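Pine tabletops at Stalelow
Gallery, July 2023

Noemi Fiore and Cinzia Palumbo have been comparing plain pine tabletops for the shared workroom at Stalelow. They wanted a surface that could be sanded and oiled again when it got tired, and pine was the cheapest wood on the Edlow price list that would do. The pictures are mostly of the wood itself — grain, knots and joints.
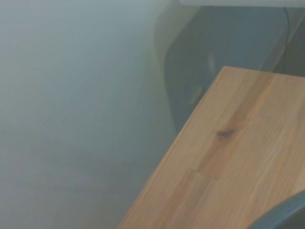 A knot near a darker stripe of grain, with a faint joint line below it.

Boards like these are made up from strips, so the colour shifts a little from one to the next. Cinzia likes the variation. Noemi would have picked something more even, but the plainer top from Riviere cost 221 more and had a six-week wait.
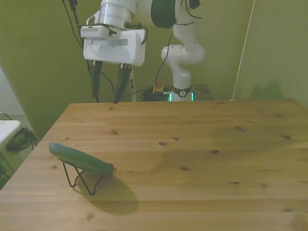
Light pine table, with a long green object on a black wire stand at the front left.

We get asked about finish more than anything else. Noemi's preference is a thin coat of hard oil, wiped off well and left overnight, then a second coat the next day. Varnish lasts longer but is harder to patch.
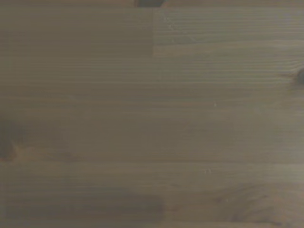 For small scratches, rub along the grain with fine paper, wipe off the dust and put a little oil on with a cloth. Deeper marks need the whole top doing, or the patch will show. Cinzia keeps the offcuts for trying colours first — one from each board, with the date written on the back.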